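Natden launches Trokemo, a bathroom caddy for families who have given up on the shelf

Natden has spent 5 years selling sensible bathroom storage to people who then leave everything on the edge of the tub. Its new family caddy, Trokemo, goes on sale in January and takes a more realistic view of human nature.

The caddy hangs from the shower rail and has five open pockets, wide enough for a grown-up to hit from a standing position. Before launch, 200 households in Feneck tried it at home for a month and sent back 626 comments, almost 59 of which were about shampoo.

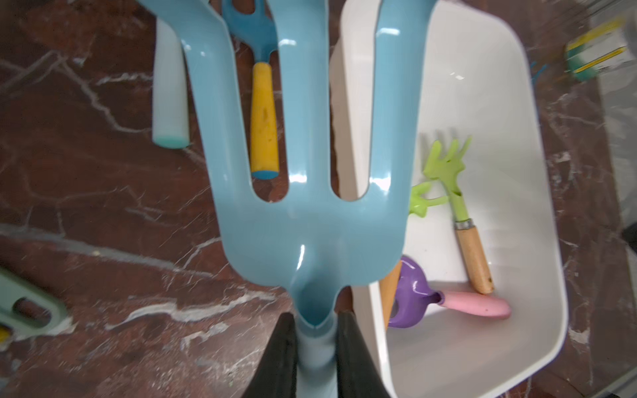
A light blue plastic hand fork on a marble surface.

Each pocket lifts out for rinsing and comes with a name tag, so that arguments over whose comb is whose can at least be had with paperwork. A smaller version, the Lui, fits over a faucet and holds a bar of soap, a washcloth and very little else. Natden considers this a feature.

Trokemo comes in white, gray and a green the company calls Pond. Spare pockets are sold singly - they do go missing.

Samples and price lists are available from the Natden press desk in Feneck, mornings only.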